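How to move your contacts and messages from an old phone before it stops working

Many people still keep an old phone in a drawer, with numbers and messages that exist in no other place. If the company behind the system has closed its servers, you cannot simply log in on a new phone and wait for everything to appear. In this tutorial I explain how I moved the data from my Jindport phone to a new Statance. The names of the menus can be a little different on your model, but the order of the work is the same.

What you need

The old phone and its charger, a micro USB cable that can carry data (many cheap ones only charge), a computer with 4000 MB of free space, and an email account that you can open on both phones. You also need one free evening. My own transfer took 58 minutes, but I had to start the message part again.

Step 1. Charge the phone and turn off the lock

Charge the old phone to at least 50 percent. An old battery can fall very quickly, so leave the charger connected during the first steps. Then go to Settings, Security, and set the screen lock to None. If the phone locks itself during the copy, the computer loses the connection and you will find half of a file.

Step 2. Put all contacts in one place

This is the step that people forget. On older phones some contacts are saved on the SIM card, some in the phone memory, and some in an account. Open Contacts, press Menu, and choose Copy to phone. Do it once for the SIM and once for the account. You will see some names two times. Do not clean them now – the new phone has a much better tool for this.

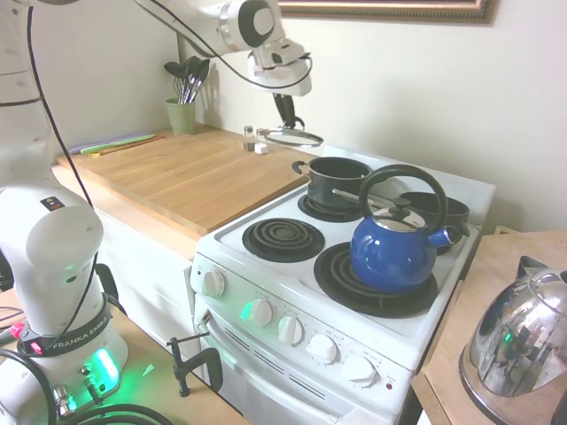 When all contacts are in the phone memory, choose Export and then vCard. The phone writes one file with the ending .vcf. Connect the cable, select Storage mode on the phone, and copy this file to your computer. Open it with any text editor and look if the names with accents are correct. If you see strange signs, export again and choose UTF-8 in the options.

Step 3. Save the messages

The Jindport has no export for text messages, so I used a small free program called Billness. Install it on the computer, connect the phone in Sync mode, and press Read. It stopped for me after 19 messages the first time. The reason was the power saving on the phone, and when I turned it off the reading went to the end. Save the result as XML and also as PDF. The PDF is only for you, to read later.

Step 4. Import on the new phone

Send the .vcf file to your own email and open it on the Statance. It asks in which account you want to save the contacts. Choose the online account, and next time you will not need a cable. After this go to Contacts, Fix and manage, Merge, and accept the suggestions one by one. It joined two different cousins of mine, so please read before you press.

For the messages, copy the XML file to the Download folder and open it with the Billness app.

Please keep the old phone for some weeks before you erase it. I found in November that one voice note was still missing, and it was good that I could go back.

Written by Orla Costello. Last updated 15 March 2022.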